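Visit to the Daltisis water treatment works, Brekanley

The works at Brekanley opened its process areas to visitors in March, for the first time in 9 years. Groups were taken through in the order the water travels: intake, clarification, filtration, disinfection, pumping. Our group was led by Silvia Zeman of the process department. The notes below follow the same route and were checked against the handout issued at the gate.

Raw water is drawn from the Valuldale reservoir through a gravity main. There is no pumping on the inlet side. The screens at the intake are cleared by a traveling rake, started by a timer or by a rise in level difference across the bars, whichever comes first. Leaf load in late autumn sets the timer; during our visit it was on the long spring interval and the rake did not run.

Coagulant is dosed ahead of a static mixer in the main inlet pipe. Libor Pešek, the shift engineer, explained that the dose is set from turbidity and color together, and that the color reading causes more trouble than the turbidity. After heavy rain on the moor the color rises first and stays high for days. Jar tests are still done by hand each morning, and the result is written on a board beside the dosing panel. The figure on the board and the figure on the panel did not agree when we passed. Pešek put this down to a change made at the start of the shift.
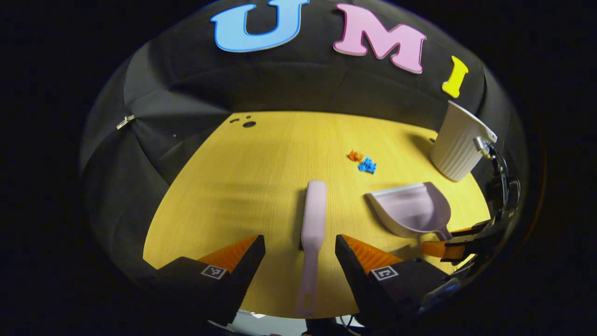
The clarifiers are of the flat-bottomed sludge blanket type. Flow is upward and the blanket is kept at a constant depth by bleeding sludge into hoppers. Covers were fitted over the tanks to keep wind off the surface – a modest expense, according to Zeman, and one that ended most of the floc carryover on exposed days.

Filtration is by rapid gravity through sand and anthracite. The filter gallery was the best part of the tour. Washing is started on head loss, on outlet turbidity or on elapsed hours, and we were able to watch a complete wash from the walkway: drain down, air scour, rinse, then a slow refill. The first water after a wash is returned to the inlet. Each filter had run 441 hours since its last media inspection, and the inspection sheets were open on a desk for anyone who wanted to read them.

Disinfection takes place in a baffled contact tank, which can't be entered and was shown on a drawing. Teodora Kadrić from the laboratory took questions on residual chlorine and on sampling at the far end of the network. Her answers were clear, though the noise from the adjacent pump hall made them hard to follow at the back.

The pump hall holds 2 variable-speed sets supplied by Fragkou, running as duty and standby. They lift to the service reservoir above the town, which serves 3,976 properties. Changeover is weekly and manual.

The tour ran longer than the printed time, mainly at the filters. Hearing protection should be handed out before the pump hall door, and sturdy shoes are needed for the open-grid stairs. Applications for the next visit go to the Daltisis site office in writing.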